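Monday, April. Folding bench, fold sequence B, knit tops

Carrying over from last week: sequence A (sleeves in, then thirds from the hem) gave stacks that leaned to the collar side. Seven of the last batch had to be refolded before they went into the Cuevas cartons. Today is sequence B, fold across the body first, then bring the ends in. Same table, same lamp position, same batch of Visano blanks.

Table prep. Green cloth down, pulled toward the front edge and smoothed by hand from the middle outward. I stopped using the bare top because the knit slides on it when the second fold goes over, and the first fold then walks. The cloth holds the lower layer well enough. It has a seam of its own that should be kept outside the folding area. If a garment lies over the seam, the ridge prints through a light knit and reads as a second crease. Marked the seam side on the cloth storage tube so it goes down the same way each time.

Garments. Blanks were washed once at the Zultwood setting and tumbled low, then left flat in the tray. No pressing. Pressed pieces fold better than anything we will see in real use, and the numbers from the pressed set in the old notebook should not be compared with these.

Procedure as run:
Lay the piece flat, front down, long dimension across the table.
Flatten the far edge first, then the near edge.
Turn the far section over on itself to make a long doubled band.
Set the crease with one pass of the flat hand, left to right. No second pass.
Check the near edge for wave before going on.
Bring the two ends in to the center, then close.

The band is the step that decides the rest. If it runs parallel to the near edge, the end folds meet and the packet closes square. If it is off, the error shows up at the corners after closing and can't be worked out without opening everything. On sequence A the equivalent step came last, so the error was hidden under the top layer until the stack was built. 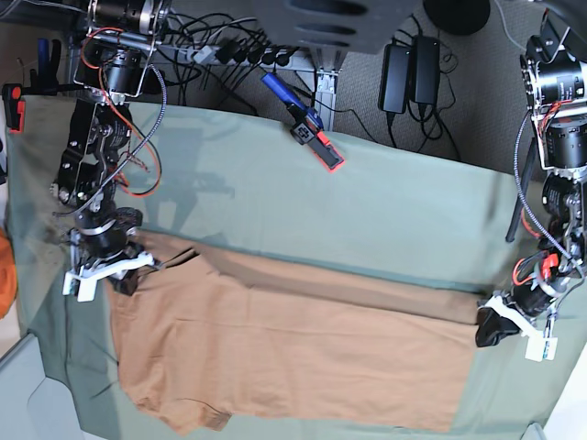
Fig. 1. Orange-tan piece on the green cloth, long fold across the upper part, single layer toward the front.

Notes on the piece in Fig. 1. The crease along the lower edge of the band reads clearly. The hem is wavy at the left and dips near the edge of the cloth, and the left side is slightly bunched. Faint wrinkles and vertical creases in the fabric. I would grade this 4 on the old flatness card, where 7 is flat enough to box. The vertical creases I am ignoring for now. The wavy hem I am not, as it adds bulk at one end of the closed packet.

Two things to try on the hem. First, flatten the near edge again after the band is set, accepting that this may pull the band. Second, lay the piece farther back on the cloth so the hem has more support in front. The second costs nothing and should go first.

Color. The doubled section looks darker than the single layer, which makes the band easy to judge by eye on this shade. On the white blanks the difference is close to nothing and I end up feeling for the edge. Perla Robles suggested doing all the training folds on the orange-tan and saving the whites for checking. Agreed, and moved the whites to the lower shelf.

Closed packet size. Target is the Taltimus insert, which takes a packet 95 mm wide at the short side with a little slack. Sequence B packets go in without being pushed. Sequence A packets went in but came back out with the top layer rucked. Have not tried the heavier knit in either.

Stack test. Not run today. The flat board is still at the other bench with the 2000 g weight on it, curing a glue joint until tomorrow morning — please leave it where it is. When it comes back, stack B packets with the band edge alternating front and back, then once more with all band edges to the front, and compare the lean.

Cloth needs a wash before the next session. Lint from the Visano pieces is building up in the middle and starting to transfer. Wash alone, no softener. Softener last time made it slick and we lost an afternoon working out why.

To do:
Shift lay position back and repeat the band step.
Refill the flatness cards, last sheet is on the clipboard.
Ask Perla for the heavier knit, any color but white.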